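Unit 5: Glazed bowls and small crockery, firing and inspection

These notes cover the second half of the kiln module. Read them with the Morkach clay data sheet, which gives the shrinkage values used in the worksheet. The questions on blue glazes over a white body are answered in section 5.3.
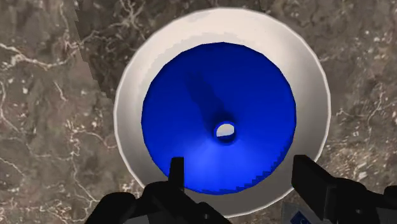
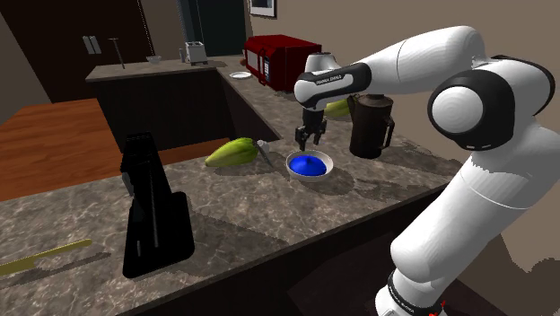 ## 5.1 Drying

A thrown bowl loses most of its water from the rim first. The foot is thicker and lags behind. If the rim is stiff while the foot is still soft, the wall is pulled inwards and an S-shaped crack may open across the base. Turn the bowl on to its rim once it will bear its own weight, and cover it loosely overnight.

Drying shrinkage for the Sang body is 5 per cent, measured on a test bar. Mark the bar while the clay is plastic and measure again when it is bone dry. Do not take the figure from a finished pot.

## 5.2 Biscuit firing

Pieces may touch at this stage. Stack bowls rim to rim or foot to foot, never with the full weight of one wall resting on another.

- Hold at 135 °C until no moisture shows on a cold mirror held at the vent.
- Close the vent only after the smell of burning has gone.
- Leave the lid shut during cooling. Opening early causes dunting, a clean crack with sharp edges.

A dunting crack that passes through the glaze was formed after the glaze had set. If the glaze has run into the crack and rounded its edges, the crack was there beforehand.

## 5.3 Glaze fit and colour

Cobalt gives a strong blue in small amounts and is little affected by the kiln atmosphere. Depth of colour depends mainly on thickness. A glaze pools where the wall meets the base, so that area will fire darker than the rest of the wall. On a rim it thins, and the body may show through.

Where a white rim is wanted, wax it before dipping. Wipe back any beads of glaze with a damp sponge.

Crazing means that the glaze has shrunk more than the body. Adding silica to the glaze normally reduces it. Shivering is the opposite fault and is more serious in tableware, as slivers can come away from the edge.

## 5.4 Inspection

The Jamico batch used in the practical is 3,000 pieces. Draw a sample of 20 and record each piece on the Zetar sheet under body, glaze, foot and rim. Enter pinholes under glaze even where the body is exposed at the bottom of the hole.

Bring the completed sheet and the dry test bar to the June session.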